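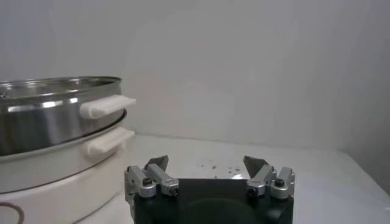 ## Kitchen tips for a two-arm bench robot

Notes from the steamer build at Skeltonwood, for members who want to run the arms or set up something similar in a garage. They assume you can already jog both arms and stop them without looking for the button. The software notes are in the Ntuli folder on the shared drive.

### Choosing the cookware

- Go for side handles that stick straight out. A squared-off grip gives the fingertips two flat faces to close on. Thin wire handles roll between the pads.
- Check how far the gripper opens before you buy anything. Ours gives 64 mm between the pads, and we leave a margin on each side.
- Stacked tiers need extra care. If the handles line up one above the other, teach the approach to the upper one from above, so the fingers don't catch the lower one on the way in.
- Polished steel is hard on depth cameras. The curved side of a steamer tier throws highlights that move as the wrist moves. Take the position from a handle or a matte base, and treat any reading off the bright wall as suspect.
- Plain round knobs on lids are fine if the pads are soft. Smooth hard pads will need a strip of silicone.

### Water and the bench

Water gets onto the bench during any steamer job, mostly from filling the base and from lids being put down. A few drops on a white top look like glints to the wrist camera and can be picked up as small objects.

1. Fill the base at the sink and wipe its outside before you bring it over.
2. Keep a folded tea towel within reach, but outside the taught area.
3. Wipe between the fingertips and the pot before each run, even if there are only a few spots.
4. Dry the finger linkages at the end of the session. Water sits around the pivot pins and the bolts work loose sooner.
5. Never spray cleaner toward the gripper. Spray the cloth.

Vinegar and water is enough for the bench. The citrus cleaner under the sink leaves a film that the Barier pads slip on, and it takes methylated spirits to get it off them.

### Setting out the bench

Mark everything before you teach anything. We use painter's tape in small corner pieces, put down under the front edge of each item where the camera won't pick it up as a shape. A pot that has shifted 2 mm is usually no trouble. Lids are less forgiving.

Leave roughly 500 mm clear in front of the arms for people to reach in when the power is off. Push the pot toward the wall by all means, but leave room behind it for steam and for the back of the gripper. Heat marks on painted plasterboard are annoying to fix.

The cord of the cooker should leave on the side away from the working arm. If that can't be done, tape it down flat on the bench. A loop standing up beside the base will sooner or later end up around a finger.

### Lids, plates and buns
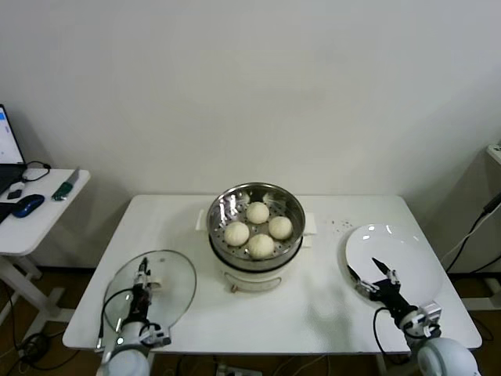

Teach the whole job cold, with the cooker switched off at the wall. It's slower to start with and you will be glad of it the first time a wrist dips too far. Use cold buns as well, and put them back in the same places after each attempt. Four to a basket is a sensible load for practice, one at the back, one at the front and one on each side, which leaves the middle for a fingertip to come down into. Have the plate on the right and the glass lid flat on the left, so each arm has its own side and they don't need to cross over the pot.

Clear glass lids are the worst thing on the bench from a camera's point of view. The table shows straight through and all you have to go on is the rim. Options we've tried:

- A ring of blue tape around the rim. Works, but comes off in the steam.
- A dark placemat under the spot where the lid is set down. Simple and good.
- A fixed lid position with no vision at all. Good if the tape marks are respected.

Clarthorpe sells a steel replacement lid that fits some pots of this size. Measure yours across the rim first.

For the buns, set the grip force low and bring it up a little at a time until the bun lifts. Steamed dough marks easily and goes on marking as it cools. Let the pads close at the widest part and lift straight up, with no twist. Nerys Gape does hers at half speed for the lift and normal speed for the travel, and that has become the house setting.

Crumbs are worth a wipe as well. Dark bits on a white top can throw the plate detection off, and they end up pressed into the pads.

### Keeping cables out of the way

Arm cables should hang in a loop with enough slack for full reach. Move each arm by hand to its furthest point and check before tightening any ties. Velcro is better than zip ties here. You will be redoing it.

On the floor:

- Run the power board lead along the back if you can, and keep the board away from where water could drip off the front edge.
- Coil spare length and hang it. Coils around table legs get kicked.
- Label both ends of every cable. Masking tape and a laundry marker will do.
- Keep the laptop on its own side table. Vibration from the arms travels through a shared top, and drinks and steam do the rest.

### Food safety

The pads are not food grade. Anything the robot has handled is for practice only and goes in the compost bucket. If you want to eat what you cook, fit the food-safe sleeves from the drawer marked Ntuli, wash them in hot soapy water first, and wash them again after. Don't leave them on overnight.

Steam burns are quick. Turn the cooker off and wait for it to settle before reaching past an arm, even to straighten a plate.

### Packing up

- Park both arms, then power down. Doing it the other way round lets them sag onto whatever is underneath.
- Empty the base and leave the tiers apart to dry.
- Save your taught positions under your own name. The working file for the steamer is number 164; please copy it before you change anything.
- Check the finger bolts with the small hex key and put the key back on its hook.
- Sign the bench sheet with the time you finished and a note of anything that felt loose.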